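Drying socks indoors: some measurements

Posted February 13, 2021

The flat has no outside line and no tumble dryer, so everything between October and spring dries on a folding rack in the back room. Small cotton items are the slow part of the load. Shirts hang in a single layer and are ready overnight. Thick socks and flannels are still damp at the cuff or hem the next afternoon, and if they go into a drawer in that state the drawer smells within a day.

I wanted to know how much of this was down to the spin cycle and how much to the way things were hung. The method was simple. Weigh the item dry on kitchen scales, wash it with the normal load, weigh it again straight out of the drum, then weigh it at intervals until it comes back to within a gram of where it started.

The washing machine is a Brokdale, bought second-hand, with a spin dial that has lost its markings. The handbook gives the top speed but says nothing useful about the steps below it. I used the highest setting and the one two clicks down. One flannel carried 7 grams more water on the lower setting. That does not sound like much, but it added most of an evening to the drying time with the window shut.

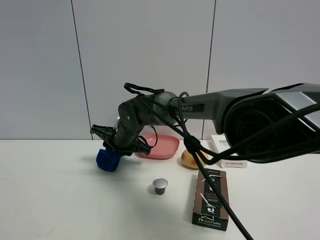 Dark blue fabric, bunched up over a white tabletop.

Bunching matters more than I had assumed. A cloth left in a heap dries on the outside and stays wet in the folds, and the scale reading flattens out long before the item is dry. This caught me twice. I now shake each piece out before hanging it and turn the socks inside out, so that the terry loops face the air. Hanging by the toe was better than hanging by the cuff, as the cuff is the thickest part and the peg traps water in it.

The rack is a Tallness with 6 rails. Using every second rail cut the drying time more than moving the whole thing next to the radiator did. The radiator dried one side and left the far side much as it was. A small desk fan on its lowest setting, aimed along the rails and not across them, did better than either.

Norbert Veres wrote in after the last post to ask about fabric softener. I have not tested it properly. One wash with and one without gave the same drying time to within the error of the scales, but the towels felt less absorbent afterwards and I have stopped using it.

The scales read in whole grams, so anything under 2 grams should be ignored. Room humidity was not controlled. I have a cheap meter on order and will repeat the fan runs in May, when the window can stay open all day. The towels need a bigger scale, and I have not decided whether to buy one.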